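Camesano hand-held gripper kit: a buyer's review

Posted 2025-02-14 by Loukia Makris

I have wanted to write this up since November, when our second Camesano arrived in Prurnham and I stopped worrying that the first had been a lucky one. We are a small automation outfit. Most of our work is helping people decide whether a job should go to a robot before they spend real money finding out, and for that a gripper you carry around in your hand is a lovely thing to own. You take the fingers to the task, squeeze, and learn more in an afternoon than you would from a month of catalogues.

So, the money first, as that's what most people write to me about. Our whole outlay for two complete kits came to £1888, delivered, and that included spare pads and the long screws. I had put in for more. Bleddyn Samuel, who signs off anything over petty cash here, read the quote, asked where the rest of it was, and approved it before his tea had brewed. If you have ever tried to get a wrist-mounted gripper and its controller through a budget meeting you will know how rare that is!

What you get in the box is the hand grip, the linkage, the pair of fingers and a bag of fixings. The camera you buy yourself. I think this is the right decision, as plenty of workshops have one in a drawer already, but it needs its own line in your plan, along with a memory card, a spare battery and a charger. We forgot the charger. Put it on the list.

Assembly took me 90 minutes with the instructions open on a laptop, and a good part of that went on one spring I had put in backwards. Sofia Sarantis did the second kit and was much quicker. The instructions are clear, with decent drawings, although step 7 asks for a screw that isn't introduced until the page after. Use the shorter of the two that look right.

In use it is a joy. The squeeze is light and even, the fingers come together square, and the weight sits low enough that your wrist doesn't complain after a long session. I have had it picking up bottle caps, sachets, folded cloths and a tray of awkward little castings that a customer was sure would need suction. They didn't, and he has now dropped the vacuum pump from his plan altogether, so that particular kit has earned its keep several times over.

The Uvico is the obvious rival and I had one on loan, so a fair word on it. It's a handsomer object. The grip is rubbered, the finish is better all over, and it comes in a proper case with foam. It also costs a good deal more, and the finger pads are bonded on, so a worn pad means a new finger. If your visitors are going to be handling the thing in a showroom, buy the Uvico and enjoy it. For daily knocks on a shop floor I would take the Camesano every time.

Now the grumbles, and there are a few. The dull green finish shows every bit of dust. The hand grip comes in one size, which suits me well and is a stretch for So-yul Seo, who ended up building out the trigger with tape. There is no case at all, only the cardboard box, and I would happily pay extra for one. And the supplier's stock page is a work of fiction – ring them and ask.

Running costs are where I would urge you to plan ahead. Pads are the thing you will get through, and you have two choices: order them ready made, or have them printed. We send ours to Dimitriou, who turn a batch round in a few days and are very patient about reprints. Fotis Karras has started keeping a tin of spares by the bench with the date written on the lid, and the job of replacing a pad has gone from a small crisis to something you do while the kettle's on. If you are planning for a first year, I'd budget for spare pads from day one and leave the spare fingers until you know you need them.

Would I buy a third? I've already asked. It would live permanently at a customer's site, so that their own people could try out ideas between our visits, and Bleddyn is pretending to think about it.
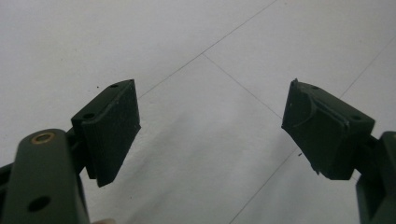 One last thing for anyone writing up a parts list: pay for the small hardware and save on the shaped bits. Pads are meant to be used up, and I don't mind in the least that ours have a slightly rough look, with little specks and a ragged patch low down on one of the blocks. The raised ridge on the inner face is the feature I would protect if you start redrawing them, and please keep the two small holes in the top as well. The brass-coloured bushing near the end of the arm deserves a line of its own in your budget, with a spare beside it. I order mine with the screws, to save on postage.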